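# The Gospel of the Green Belt

Everyone who sells packing equipment will tell you the bench is where the money leaks out. Garnano, which makes scanning stations, puts it in its brochure twice. Buy the platform, the brochure says, and a parcel desk will handle up to 74 more parcels a shift.

I spent two days at the Brerkarcombe depot in February trying to find those parcels.

The case for the fancy bench goes like this. A packer with a hand scanner picks up the gun, finds the label, squeezes, puts the gun down. A platform does away with the gun. You set the parcel down, the thing reads the waybill, and you push the parcel onto the belt. Fine. I timed it with my phone, and on a square box with a flat label it was quick.

Most of what goes through Brerkarcombe isn't square boxes. It's plastic mailers, half full, with the waybill stuck across a fold. Those have to be turned over, smoothed out and sometimes held flat with one hand, and by then I can't see what has been saved over the old gun. Musa Ogunleye, who runs the desk, shrugged when I asked for before-and-after numbers. He had them for 14 shifts, all in a quiet month.

Then there's the small stuff. Mindosel, the consultants who laid out the room, wanted bare benches. A bare bench lasts until someone needs a place for loose bits, and then a crate moves in and takes up the space where the next parcel was supposed to wait.

The instruction to keep the waybill facing up is printed in Chinese on the column, with a measuring scale beside it, and there are more scales along the platform's bottom and right edges.
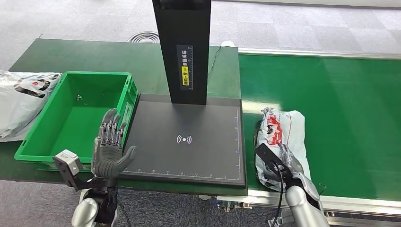

Zeyu Liao thinks I'm being unfair about the mailers. Fold the slack under before you stick the label on, Liao told me, and they read as well as any box; the trouble starts with whoever did the labeling, so blame them and leave the bench alone.

Maybe so. But Garnano's brochure doesn't mention folding, and someone has to be paid to do it. Dauda, a smaller depot across town, still uses hand guns and a plain table. I asked for its numbers too, and I'm still waiting.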